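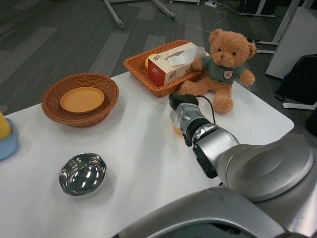

Start Forum Haushalt Ordnung Neue Beiträge Anmelden

Körbe auf dem Tisch: Ordnung oder nur schöner Kram?

Efraín Echeverri
Überall lese ich, man solle Kleinkram auf dem Tisch in Körbe stellen, dann wirke alles aufgeräumt. Ich habe einen runden und einen eckigen Korb von Bramano gekauft und bin nicht überzeugt. Im runden liegt jetzt ein Teller, im eckigen stehen die Taschentücher. Weniger geworden ist dadurch nichts. Bringt das im Alltag etwas, oder verkauft man uns bloß Körbe? Und wie bekommt man Krümel aus dem Geflecht?

Maximiliano Vidal
Ich bin da auch skeptisch. Ein Korb, in den genau ein Teller passt, ist ein zweiter Teller mit Löchern. Für die Taschentuchbox lasse ich es mir gefallen, die rutscht sonst herum. Geschirr gehört bei mir auf ein glattes Tablett, das wischt man ab und fertig.
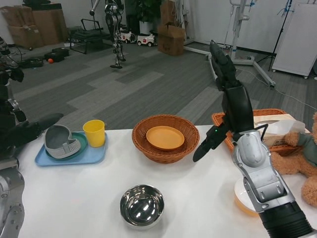
Hellblaues Tablett mit grünem Teller und gelbem Becher, daneben die Körbe

Den Teddy würde ich übrigens vom Esstisch nehmen, Fell und Fettfinger vertragen sich schlecht. Krümel: Korb umdrehen, ausklopfen, trockener Pinsel. Von dem Clolitz-Spray, das dafür empfohlen wird, halte ich nichts, bei mir hat es nur geklebt.

gulyas_17
Kommt drauf an. Bei uns klappt das mit den Körben super, seit Juni letztes Jahr. Man muss halt auch mal was wegwerfen. Staubsauger mit Bürste geht auch.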